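Relatório de visita técnica à unidade de Ninville
Grutbridge, Divisão de Organização do Trabalho
02/05/2022

A delegação da Grutbridge foi recebida na unidade de Ninville da empresa Mellau, dedicada à recolha, lavagem e reposição de louça e recipientes para serviços de alojamento. A visita teve por objeto a introdução de postos automatizados de triagem e os seus efeitos na organização das equipas. Participaram na receção a direção da unidade, a chefia de produção e dois representantes dos trabalhadores.

A unidade emprega 290 pessoas, das quais 53 trabalham na área de triagem. Até novembro, essa área funcionava exclusivamente por processo manual: cada operador retirava as peças dos cestos, separava-as por material e colocava-as no transportador de lavagem. O projeto Lie, conduzido internamente pela Mellau, instalou 4 postos automatizados na primeira linha. A segunda linha mantém o processo anterior, o que permitiu à delegação observar ambos os regimes no mesmo turno.

Segundo a chefia de produção, não houve redução de efetivos na área. Alteraram-se, contudo, as funções. Os operadores da primeira linha passaram a acompanhar os postos, a tratar as peças recusadas e a registar as falhas de preensão num terminal comum. Foi criada a categoria de operador de acompanhamento, com formação inicial de duas semanas. Os representantes dos trabalhadores assinalaram que a revisão salarial correspondente continua em negociação e pediram que a rotação entre linhas fique prevista por escrito.

Nas entrevistas realizadas durante a pausa, vários operadores referiram menor fadiga nos pulsos e nos ombros no final do turno. Alguns apontaram o reverso: o acompanhamento exige atenção prolongada, e as paragens sucessivas são sentidas como mais desgastantes do que o trabalho manual. A direção comprometeu-se a rever os intervalos de descanso da primeira linha.

A delegação solicitou à Mellau o envio dos registos de paragens e do plano de formação. Ficou acordada uma segunda reunião em Ninville, com a presença dos representantes dos trabalhadores.

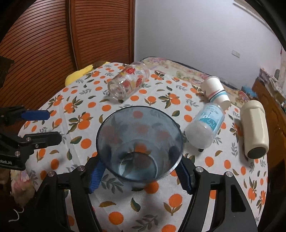
A formação dos operadores de acompanhamento inclui um módulo sobre a variedade de materiais, considerado pela chefia o mais exigente do programa. Os formandos aprendem a reconhecer as peças que pedem maior cuidado na regulação da força. Um copo translúcido seguro entre duas almofadas azuis estriadas, com a boca voltada para cima, coloca um problema diferente do de copos de papel deitados de lado, e o mesmo vale para um recipiente de vidro transparente com decoração colorida. A delegação recomenda que o módulo seja alargado aos trabalhadores da segunda linha antes de qualquer nova instalação.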